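**Vormachen** (auch *Lernen aus Demonstration*, englisch *learning from demonstration*) bezeichnet in der Robotik Verfahren, bei denen ein Mensch eine Aufgabe vorführt und die dabei aufgezeichneten Bewegungen als Grundlage für die Steuerung eines Roboters dienen. Man unterscheidet das Führen von Hand, die Fernsteuerung und die Vorführung mit einem handgehaltenen Greifer.

## Führen von Hand

Beim Führen von Hand, auch kinästhetisches Vormachen genannt, bewegt die vorführende Person den Arm des Roboters direkt. Die Gelenke sind dabei nachgiebig geschaltet, ihre Winkel werden laufend gespeichert. Die Aufnahme passt ohne Umrechnung zum Gerät, allerdings sind feine Fingerbewegungen auf diese Weise schwer vorzuführen. Bei zweiarmigen Aufgaben stößt das Verfahren an Grenzen, weil eine Person selten beide Arme zugleich sauber führen kann.

## Fernsteuerung

Bei der Fernsteuerung (Teleoperation) überträgt ein Eingabegerät die Bewegungen der Person auf den Roboter. Verbreitet sind baugleiche Führungsarme, Handregler und Datenhandschuhe. Die Person sieht den Arbeitsbereich entweder unmittelbar oder über Kamerabilder. Verzögerungen in der Übertragung und das meist fehlende Kraftgefühl führen dazu, dass Vorführungen langsamer ausfallen als dieselbe Tätigkeit mit bloßen Händen.

## Handgehaltene Greifer

Handgehaltene Greifer kommen ohne Roboterarm aus. Die Person hält ein Werkzeug mit zwei Fingern und einer Kamera und führt die Aufgabe damit aus. Gespeichert werden das Kamerabild, die Öffnungsweite der Finger und die Lage des Werkzeugs im Raum. Da die Ausrüstung leicht zu tragen ist, lassen sich Aufnahmen auch in Wohnungen machen, wo die Umgebung unaufgeräumter und vielfältiger ist als am Labortisch.

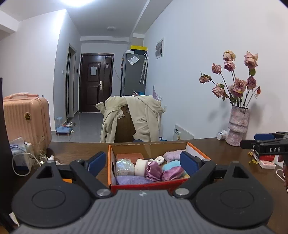 Gülizar Ateş

Typische Aufgaben sind das Einräumen und Ausräumen von Schachteln, das Falten von Stoff und das Umsetzen von Gefäßen. Weiche und flauschige Tücher gelten als schwierig, weil sich ihre Form beim Zugreifen ändert. Glänzende oder durchsichtige Gegenstände, etwa Trinkgläser und Folien, erschweren die Auswertung der Kamerabilder. Für Arbeiten mit zwei Händen werden zwei Greifer verwendet, deren Aufzeichnungen zeitlich abgeglichen werden müssen.

## Umfang und Auswahl der Aufnahmen

Wie viele Vorführungen nötig sind, hängt von der Aufgabe ab. Im Projekt Sukuvora, an dem Sibel Kahraman und Akihiko Okabe in Kozan arbeiteten, wurden je Aufgabe 100 Vorführungen angesetzt, für Aufgaben mit Stoff 500. Die Aufnahmen verteilten sich auf 21 Wohnungen. Vorführungen, bei denen ein Gegenstand aus dem Griff rutschte und erneut aufgenommen wurde, blieben im Datensatz und wurden gesondert gekennzeichnet.

Abbrüche und Aufnahmen mit verlorener Lagebestimmung werden üblicherweise aussortiert.

## Siehe auch

- Teleoperation
- Nachahmungslernen
- Greifer (Robotik)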